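Dell tower with LGA socket, used as a practice machine: a bench review

September 2026
Filed under: Hardware, Second-hand, Teardown

Bought as one of a mixed pallet from Jenier, the surplus dealer, for use as a practice board. The requirement was narrow: a full-size desktop board on which a processor can be taken out and put back many times, with enough room round the socket to work. Speed, noise and power draw were not tested and are not covered. 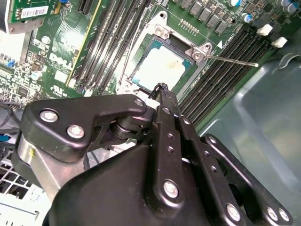
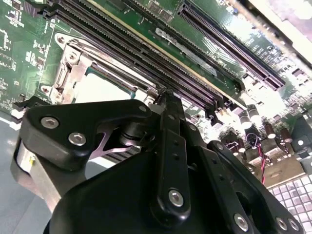
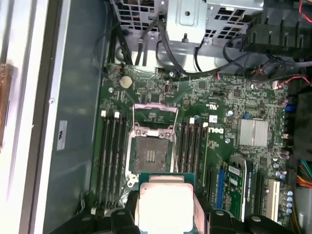
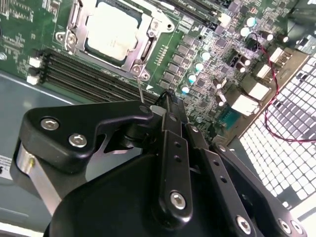
CPU socket and memory slots on the green motherboard. In the third picture the load plate is open and the processor is out of the socket.

Layout

The socket has a bank of black memory slots on either side. Four slots per bank, running parallel to the sides of the socket, with white latches at the ends. With no memory fitted, the slots are low enough that fingers or a tool can come in over them at a shallow angle. With tall modules fitted this would be a different board, and I would not recommend learning on it in that state. Take the memory out first and store it somewhere else.

The expansion side is well separated. There is a finned heatsink over the chipset, then a blue slot with a green card standing next to it, then a black slot and a white PCI slot. I left the card in. It did not get in the way of the socket in normal use, though a hand coming in from that side will brush against it.

The capacitors near the socket are the part to watch. They stand upright and are easy to catch with a sleeve. Keep the approach over the memory slots.

Socket mechanism

Conventional lever and load plate. The lever is pushed down slightly, moved outwards to clear its catch, then raised. The load plate then lifts on its hinge and stays open without being held. The action on this example is firm and even through its travel. There is no side play in the lever that I could feel.

The contact field is exposed as soon as the processor is lifted, and this is the main weakness of the whole class. The contacts are sprung and fine. A processor dropped from even a small height, or lowered with one corner leading, can bend several at once. Lower it flat, let go, and check that it sits level before the plate is closed. If it does not, lift it straight up and start again. Do not slide it.

A small white triangle is printed on the board beside the socket. I would not rely on it for orientation without checking. Use the notches in the edge of the processor substrate, which only match the socket one way round.

Processor

Metal heat spreader on a green substrate. Hold it by the edges. The old paste came off mine with isopropyl alcohol and a lint-free cloth in two passes, and the surface is good enough for practice. If the machine is to be run again, clean it properly and apply fresh paste before the cooler goes back.

Working in the case

The board was left in its chassis throughout. This is more awkward than working on a bare board, but closer to the real job. The case lies stable on its side and the metal floor does not flex. There is a perforated grille at one side, and small screws find it very quickly, so lay a strip of card over the holes before starting.

Lighting needs some thought. The heat spreader and the load plate both reflect strongly, and a single lamp from the side leaves half of the board washed out. I ended up with a Nevdale desk lamp on its lowest setting, aimed at the wall behind the bench. The lamp is otherwise unremarkable.

Durability

I logged every insertion from April onwards. The count stands at 277 full cycles, a cycle being lever up, plate open, processor out, processor in, plate closed, lever down. No bent contacts so far, checked under a Zapata loupe after each session. The socket was never specified for this sort of use and I expect it to fail eventually. The plating on the lever is a little duller where it meets the catch. Closing force feels unchanged, but I have no means of measuring it.

Compared with a bare board

I also tried the Brorkach trainer, a bare board bolted to a steel plate. It is easier to light and easier to reach, and its socket is held more rigidly. It also costs a good deal more, and has nothing round the socket to avoid — no capacitors, no memory slots, no card. People who have learned on it tend to lean on parts of a real board that should not be leant on.

Verdict

Suitable for the purpose. The spacing is generous, the mechanism is sound and a ruined socket costs little to replace with another machine from the same pallet. Marks off for the grille and for the capacitors close to the work.

Good: access over the memory slots, firm lever, stable case
Bad: exposed contacts, open grille, reflections
Score: 7 out of 10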